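Ticket 119: Cloth task stalls at regrasp, planner reports "no valid path"
Component: Resutier planner, perception bridge
Opened by: Róisín Rafferty
Assigned to: Caoimhe Dunne
Status: fix in review

Reported behavior
The arm gets to the cloth, closes on it, then stops and thinks about its life for 20 seconds before the planner times out. The log blames a collision with "object_2". There is no object_2 in the task file. I checked twice, then had the file read out loud to me.

Restarting the planner node clears it for one or two cycles. Restarting the perception bridge does nothing except make me feel busy.

Notes, Caoimhe
Reproduced on the Brarnon branch, 9 runs, same stall every time. object_2 is the cloth. The segmenter drops its track whenever the fabric changes shape quickly, then picks it up again under a new ID. The planner, being loyal, keeps the old one as a solid obstacle exactly where the gripper wants to be.

Test setup for the repro: parallel-jaw gripper on the crumpled beige cloth, three-finger arm folded down in the blue tray and left out of the plan. I masked the tray so we could stop arguing about it.
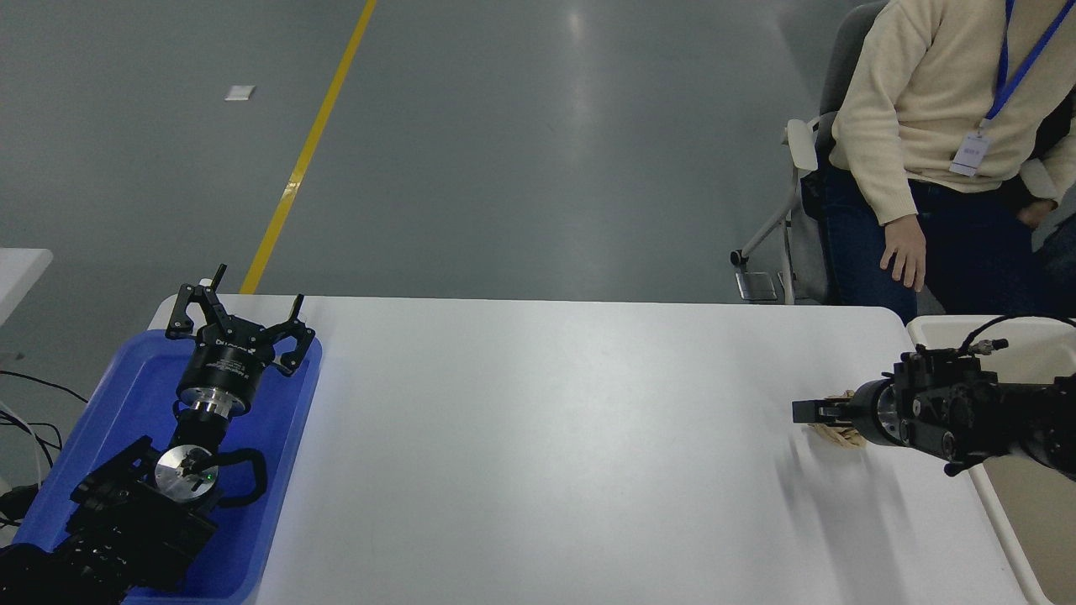 Things tried
1. Raised the track timeout. Fewer ghosts, but the ones that remain live longer.
2. Turned off collision checks against the cloth. The stall goes away – so does any objection to driving the jaw into the tabletop. Reverted.
3. Merged new detections into the held object while the gripper reports closed. Works. Patch is up.

Reply, Róisín
Ran the patch after lunch. No stall, no object_2. It does now print "merged" on every update, and the log is more than 119 MB. Can we have that at debug level before Gallagher finds out what his disk is being used for?

Reply, Caoimhe
Moved to debug. Leaving the ticket open until the Remusport build picks it up.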